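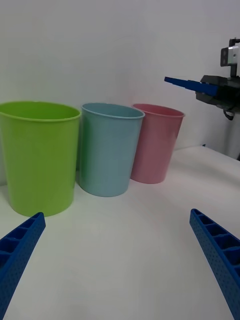

tgidey
Estou a definir o armazenamento de copos de plástico reutilizáveis para a copa e preciso de opiniões sobre a posição de repouso. O regulamento interno só diz "guardar limpos". Tenho-os de boca para cima, encostados ao fundo da mesa branca: verde-lima à frente, depois o azul-claro, depois o rosa junto à parede. O formato é cónico, com bordo enrolado. A dúvida é se compensa inverter, empilhar ou deixar como estão.

arnout_g
Inverter. Boca para cima acumula pó, e numa copa com circulação acumula depressa. Em Treltville tínhamos prateleira aberta e ao fim de 9 dias já se sentia o depósito ao passar o dedo no fundo.

kamonchanok.r
Discordo. Invertido sobre superfície lisa, o bordo enrolado fecha contra o tampo e a humidade residual fica retida. O cheiro a plástico húmido vem daí. Para inverter é preciso grelha ou tapete com relevo. Sem grelha, boca para cima e uso frequente.

arnout_g
A humidade residual resolve-se antes de guardar. Escorrer primeiro, arrumar depois. São duas operações e as pessoas insistem em fazer só uma.

tgidey
Grelha não tenho. Escorredor tenho, um Gralthorpe de encaixe, mas fica na outra bancada e só leva 8 peças.

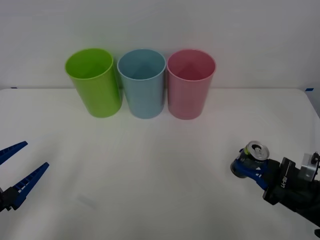 Quanto ao empilhamento, a conicidade é pouca e os copos prendem uns nos outros. Com o conjunto Medrano anterior cheguei a ter de usar água quente por fora para os separar. Não quero repetir.

tolera_a
O prender depende da folga entre paredes e de haver ou não ressalto interior. Se não há ressalto, o copo de cima desce até as paredes se tocarem e faz cunha. Os Sunereck têm um anel a 29 mm do fundo para evitar isso. Verifica se os teus têm alguma coisa parecida. Se não tiverem, não empilhes.

tgidey
Não têm. Parede lisa de cima a baixo.

tolera_a
Então lado a lado. O custo é área de mesa, mais nada.

kamonchanok.r
E deixem folga entre bases. Encostados, quem tira o do meio arrasta os outros, e copo vazio de plástico tomba com pouco.

arnout_g
Mantenho a inversão, com tapete. Um tapete de silicone com relevo resolve a objeção da ventilação e custa menos do que esta discussão.
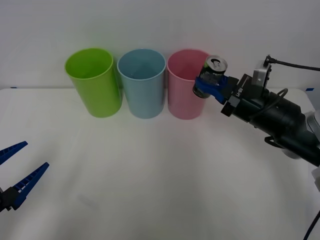

gemechu_t
Acrescento um ponto que falta: a separação por cor só funciona se a cor tiver uma função escrita. Na nossa sala cada cor corresponde a uma mesa e a lista está colada na porta do armário desde janeiro. No vosso caso, com verde, azul e rosa em fila e uma lata de bebida já mesmo junto ao bordo do rosa, convém decidir também se as latas ficam na zona dos copos. Eu separava. Lata abre-se e serve-se noutro ponto da mesa, e a fila do fundo fica só para copos limpos. Bebida açucarada no tampo cola as bases.

tgidey
De acordo quanto às latas. Quanto à cor, ainda não tem função atribuída. Fica pendente.

kamonchanok.r
Eu não atribuía cor a pessoas. Quando alguém falta, o copo fica parado e volta o problema do pó. Por mesa, como o Gemechu, aceito.

gemechu_t
Por pessoa também tentámos. Durou 2 semanas.

tgidey
Atualização de 2022-02-04: ficam lado a lado, boca para cima, com folga, junto à parede. Latas fora dessa faixa. O tapete do Arnout está pedido. Quando chegar, testo metade do conjunto invertida e comparo o cheiro e o pó ao fim do mesmo período.

arnout_g
Mede com tudo bem escorrido, senão o resultado não serve para nada.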